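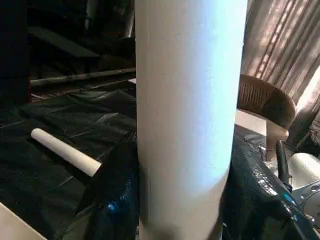 Figure 2. White tubes, one upright and one lying on a black plastic sheet.

4.2 Coalition meet-ups and turnout

Attendance at the annual march in Silia has usually been explained by the reach of the two largest membership bodies, which between them arrange most of the coach travel. The records kept by the Stivero office allow a closer reading. Of the 1,844 people who signed the register on the day of the march, 1,535 gave the name of a group through which they had heard of it. The remainder left the column blank, and we have not tried to assign them.

Smaller groups appear in the register more often than their membership would suggest. Many of their supporters had first attended a meet-up held on the morning of the march, where secular, student and faith-based campaigners shared a hall before joining the main body. Interviews carried out in Cao the following June point the same way. Respondents who did not belong to a church spoke of the meet-up as the part of the day in which they felt most at ease, and several had travelled for it alone.

The case of Claltari differs. Local organisers there held no separate gathering and relied on notices read out at weekly services. Signatures from the town were few, and almost all came from people already active in the movement. The town also lies furthest from the route, and the register does not allow the effect of distance to be separated from that of recruitment.

Two limits should be noted. Signing was voluntary, and stewards at the northern entrance ran short of forms before the speeches began. Group names were also written by hand and in many forms, so that local branches could not always be told apart from their parent bodies. Where doubt remained, the entry was counted under the parent body. Section 4.3 considers how these groups kept in touch with new supporters after the march.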